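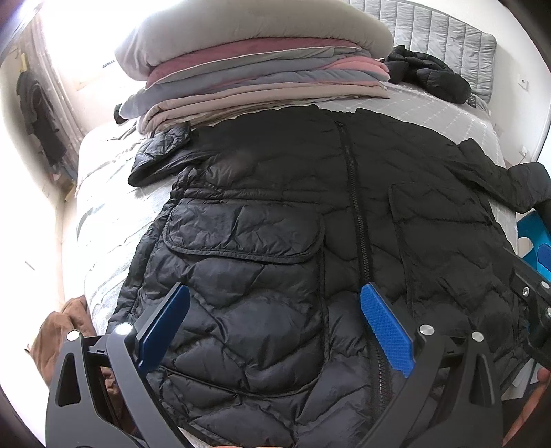

Tirkulen gallery: clothes on the bed

Tirkulen is the software we use at Cliven to turn hand-held gripper recordings into something a robot arm can follow. This page belongs to the bedroom part of the work, and it was put together by Marcela Urban and Nuno Loureiro in the Zeltville office. The text is short on purpose. Who wants the longer explanation can read the notes of Mpho Rampersad, which are kept together with the code.

The bedroom set has 676 recordings at the moment. Every recording passes through the same four steps: camera tracking, jaw opening, contact marking and export. When one step fails, the recording is not thrown away. It goes into a waiting folder and one of us looks at it by hand.

Puffer jacket, front side up
The left sleeve is folded across the body of the jacket and the right sleeve goes over the side of the mattress. For the garment model we mark both cuffs, both pockets and the line of the zipper.

Contact beside the zipper
The bright blue pad with the diamond surface is on the fabric, close to the zipper. Our contact marker looks only at the area near the two pads, so the quilting lines on the rest of the jacket do not disturb it much.

Black on black
The jaws are black and the jacket is also black, and for the segmentation this was the hardest case of all the clothes. The first version of the mask took a piece of sleeve as a part of the tool. Uriel Cisternas solved it with a fixed mask of the tool, drawn one time for each jaw opening and then moved by the tracker. It is not elegant, but it runs fast and we can check it by eye.

Window light
The upper left corner is washed out by the window. Tirkulen gives a low weight to points in areas like this one, and the tracker must find its support in other places. The stack of folded bedding is good for that: gray, pink and beige edges, one over the other, which stay still while the jacket is being moved.

The second jacket
Near the headboard there is another black puffer jacket, a crumpled one. The planner must know which of the two is the target. In the old version we selected the largest dark region, and with two dark jackets this can go wrong very easily. Now the target is the garment that is nearest to the pads at the first contact, and the label stays with it until the end of the recording.

Curved edges
The lens bends everything near the border, also the bed and the stool on the right side. We do not straighten the picture before tracking. Vitória Rocha compared both ways in April and the straight version lost too many points in the corners, so the lens model is inside the tracker and the picture remains as it is.

Some words about the planning

The planner is called Morais. It receives from Tirkulen a list of contacts with their positions on the garment, and it gives back a path for the arm. For a jacket it first looks for a free sleeve, then for the hem, and only then for the middle. A sleeve which hangs over the side of the bed is treated as a separate case - the path must come from the outside and go up a little before it goes in, or the jaw will touch the mattress.

Replanning happens 2 times per second. We tried a higher rate, but the thick fabric goes on moving a moment after each touch, and the planner was then answering to movement that was already finished. With thin shirts a higher rate can be useful, and for this reason the value is in the settings file and not in the code.

The export writes 20 frames per second. If you need another rate, please change it in the export step and not in the tracker, because the speed filter depends on it.

Open points

The zipper line gets lost when the jacket is folded over it. Marcela has a version that keeps the last known line, still not merged.
The cuff detector sometimes answers twice for one cuff when the sleeve is very puffy.
From the waiting folder, 18 recordings are still without a decision. Most of them have a problem of light.
The viewer needs a button for going back one contact. At the moment you must reload the whole recording, and with the long ones this takes patience.

Corrections to the text are welcome, also for the English. Please send them to Nuno.

Page last changed: 10 July 2024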